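The Small Packet and the Long Winter

By Madhu Sachdeva

In my family, the new year did not begin in January. It began when my grandmother opened the tin where she kept her seeds. The tin was older than my mother, and inside it everything was folded in newspaper, with the name of the plant written in pencil. She never bought seeds. She would have found it strange, like paying for rain.

I thought of her tin when I visited Lorkel, a small town where people have started again to save and exchange their seeds. The exchange is held each March in the old school, and last year 211 people came. They brought beans, squash, dill, and a tall pale lettuce which is called Lemura and which I could not find in any shop.

The lettuce has a modest history. A gardener of the town wrote its name in a household book in 1624, between the price of salt and a complaint about the neighbor's goats. After this it is not mentioned for a long time, but it was grown in at least one garden always, or we would not have it.
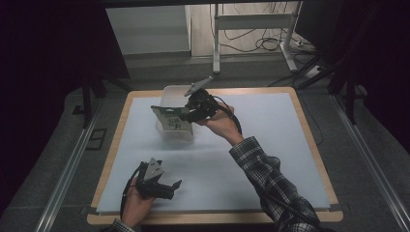
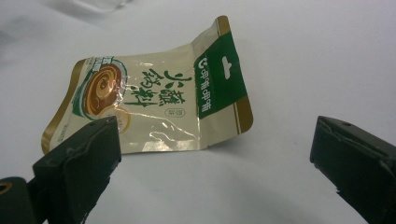
What surprised me most was how much patience the work asks. A lettuce that you want to eat is ready in weeks. A lettuce that you want to keep must be left standing until it becomes tall, bitter and quite ugly, and then it flowers, and then you wait again. Visitors look at such a bed and think that the gardener is ill or has moved away.

Beans are easier. You leave the pods on the plant until they rattle, and you bring them inside before the autumn rain. Squash is the difficult one, as the bees carry pollen from every garden in the street. One grower in Lorkel closes her flowers with tape in the evening and opens them by hand in the morning. In a good summer she keeps three fruits for seed and eats the rest.

The oldest member of the exchange is 71 and grows only one thing, a brown bean named Kudotau. I asked him if he was never tired of it. He answered that he does not like beans very much, but his wife did.

He gave me a handful to take home. I folded them in newspaper and wrote the name in pencil, and they are now in the kitchen drawer, beside the string, until the soil is warm enough.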